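The Long Life of the Enamel Cup

In the front room of the Humari Institute, visitors are offered tea before they are shown anything else. The tea comes in enamel cups, and most of the cups are chipped. The institute has kept them in daily use since it moved into the former customs house in Linton, and it has no plan to retire them. Staff members regard the practice as part of the collection's work. A cup in a glass case can be dated, measured and cataloged, but its weight and its warmth in the hand belong to people who drink from it.

The institute holds over 3000 pieces of domestic enamelware, gathered from households, farm auctions, closed canteens and the storerooms of two manufacturers that no longer exist. It is the largest public collection of its kind in the region and among the least visited. This spring it will open a permanent gallery on the upper floor, the first new space in the building in a generation, and for the first time the cups will have a room of their own.

Enamelware is a simple product with a demanding method. A sheet of steel is pressed into shape, cleaned in acid and dipped in a slurry of ground glass, clay and water. When the coating has dried, the piece is fired until the glass melts and bonds to the metal. Most household wares received at least two coats. The first, usually dark, held fast to the steel. The second carried the color. A rim was often finished by hand with a narrow line of blue or black, and the evenness of that line is one of the ways a curator can tell a careful workshop from a hurried one.

The Garno works, which stood beside the river until its closure, was a careful workshop. Its wares were sold by mail and through hardware stores, and they were meant for people who expected to own one good pot. The company's surviving ledgers show that it made cups in five sizes and that the smallest, intended for children, was the most frequently reordered. The ledgers also record the colors. White was the standard, followed by gray and a pale green that customers seem to have disliked. Red came last and cost more.

The price of red had a practical cause. The pigments that gave a strong red were sensitive to heat, and a few degrees too many in the kiln could turn a whole load brown. Workers in the firing room learned to judge the color of the glow through a small port in the door. Pieces that failed were sold from a shed at the factory gate at a reduced price, and for many Linton families these brown cups, officially rejects, were the everyday set. The institute owns several dozen of them. In the new gallery they will be shown beside the perfect reds, on the same shelf and under the same light.

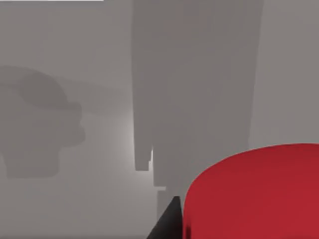 Not everyone in Linton agrees that the rejects deserve the shelf. Prantl, in a letter printed in the institute's winter bulletin, objected that a gallery should show the best of what a town could make, that the firing room was proud of its reds and ashamed of its browns, and that the people who did the work would not have wished to see the two side by side. The letter asked that the brown cups be placed in a drawer, available to those with a reason to look.

The institute published the letter in full and answered it in the following number. Its reply noted that the brown cups are the pieces most often brought in by residents, and that they arrive with more history attached than any others. Owners can say which aunt used which cup, and which one was kept for the priest. The reply acknowledged that pride in the red ware was real and said that the labels would explain the difference between the two plainly. The arrangement of the shelf has not been changed.

The exchange touches a question that museums of everyday things must settle sooner or later. Fine porcelain enters a collection because someone once thought it fine. A kitchen cup has no such advocate. It survives by accident, at the back of a cupboard or under a leaking pipe, and by the time it is offered to a museum its condition is usually poor. Curators must decide whether to look for a better one or to accept the cup as it is. For many years the Humari Institute looked for better ones. Its early catalogs describe chips and rust as faults and rank each piece on a scale of 1 to 100, with few scores below 80.

The scale was abandoned when the present catalog was begun. Damage is now recorded as evidence. A ring of fine cracks inside the base suggests that a cup was often set directly on a stove. Wear on one side of the rim shows which hand its owner favored. Repairs are noted with particular care, among them the small metal disks, held with a screw and a cork washer, that traveling menders used to close a hole. The disks were sold on cards of mixed sizes, and a mended pot could last another ten winters.

Conservation follows the same thinking. Loose rust is removed and the exposed steel is sealed with wax. Missing glass is not replaced, and color is never retouched. Pieces in the handling collection, including those used for tea, are inspected every February, when the building is closed to the public. A cup with a chip on the inside is withdrawn from use. A cup with a chip on the outside stays on the tray.

The upper gallery has been designed with modest means. The shelves were built from the drying racks of the Garno works, which had been stored in a barn since the factory was cleared. Windows on the north side have been fitted with blinds, although enamel does not fade and requires little protection from daylight. The blinds are for the paper items: price lists, pattern sheets, and a long run of advertisements in which spotless kitchens are presided over by spotless cooks.

A smaller room at the end of the gallery will be devoted to the sound of the material. Former canteen workers have recorded their recollections of serving hours, and several mention the noise before they mention the food. Metal cups stacked on metal trays could be heard across the factory yard, and in Linton the clatter from the canteen served as a second noon bell. Visitors will be able to stack a set of cups themselves at a low counter covered in zinc.

The institute is open from ten in the morning until four in the afternoon, with the last tea poured at half past three. Admission to the upper gallery will be included in the general ticket. Households with enamelware to donate are asked to write in advance and to leave the pieces unwashed.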